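Ticket: Album tracks splitting into separate releases after upload
Opened by: Eleri Morgan
Product: Vadance Artist Uploader
Opened: 2018-04-20
Status: Solved

Hi there! I play fiddle and do all the computer stuff for a five-piece string band called Lallham, and I'm stuck. We uploaded our new record through the Vadance uploader. It's called Satti, 13 tracks, mostly originals with two old waltzes at the end. The upload went through fine, every bar went green, and then when I looked at our artist page the album was in three pieces. One has tracks 1 through 8. One has only track 9. The last one has 10 through 13, and it's sitting under a totally different artist page that also says Lallham but has no photo and no bio.

Things I've tried so far:

Logged out and back in. No change.
Deleted track 9 and uploaded it again. It came back as its own release, same as before, only now it has a newer date and shows up first on our page. Oops.
Tried a different browser. Same thing.
Retyped the album title on every single track in case I'd fat-fingered one of them. I hadn't.

The files are all WAV, exported by the guy who mastered it, and they play perfectly. Cover art is the same on all of them. I'm pretty desperate to get this fixed because we've got 2,000 download cards already printed, and the code on them goes to the first piece, so anybody who uses one gets eight songs and then silence.

Update from me, same afternoon

Thank you for the quick answer! You asked me to open the track details in the advanced view, which I didn't know existed (it's under the little gear, for anybody else reading). So here's what's in there.

Tracks 1 to 8: album artist is Lallham.
Track 9: album artist is "Lallham with Nusetti String Band." They sat in on that one, and I'd put them in the artist box so they'd get their credit.
Tracks 10 to 13: album artist is Lallham with a space after it. I only found the space by clicking at the end of the word and hitting the arrow key.

I think I know where the space came from, too. We did the last four songs at a second session, and our mandolin player typed up that list on his phone and I pasted it straight in. His phone puts a space after everything.
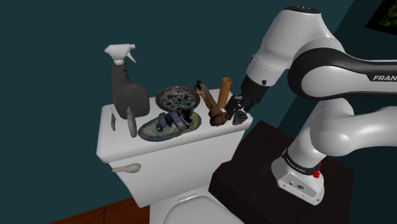 So I fixed the space on all four, saved, and waited the 40 minutes you said to wait. Tracks 10 to 13 moved over to the right artist page, hooray, but they're still a separate release from 1 to 8. The ghost artist page is still up as well, with nothing on it now. Track 9 I haven't touched yet. I don't want to take the Nusetti folks off of it if there's any other way to do this, they drove a long way to play on that song and it's the best thing on the record if you ask me.

Second update

OK, I followed your steps and I'm going to write them out the way I did them, in case I have to do this again in August when the live EP comes out.

First I changed the album artist on track 9 to plain Lallham, and put Nusetti String Band in the box called "featured artist," one row down. I'd never noticed that box. Then I went to the release with 1 to 8, clicked Edit, and picked "Merge another release into this one." It asked for a release number. The single track was 173 in my list, and that one merged right away.

The 10 to 13 piece wouldn't go. I got a red message that said "track order conflict" and nothing else. I tried it twice more (I know, I know) and got the same message. Then I opened the tracks in that piece and saw that the uploader had renumbered them 1 to 4 when it split them off, so they were fighting with the real 1 to 4. I changed the numbers back by hand, saved each one, and tried the merge again. It worked!

I've played the whole album through from the page with my headphones on. All the songs are there in the right order, the waltzes are at the end where they belong, and Nusetti has their name on track 9. The download card code gives me the full set too - I used up one card checking.

Two leftovers, if you have time. The ghost Lallham page still comes up when you search for us, and it comes up above the real one. And the play counts on track 9 went back to zero after I deleted it that first time. I'm guessing those are gone for good, but I thought I'd ask.

Last note

Ghost page is gone this morning, thank you! Understood on the play counts, my own fault for deleting. You can close this one. I'd still love it if the red message said which track numbers were clashing.

Eleri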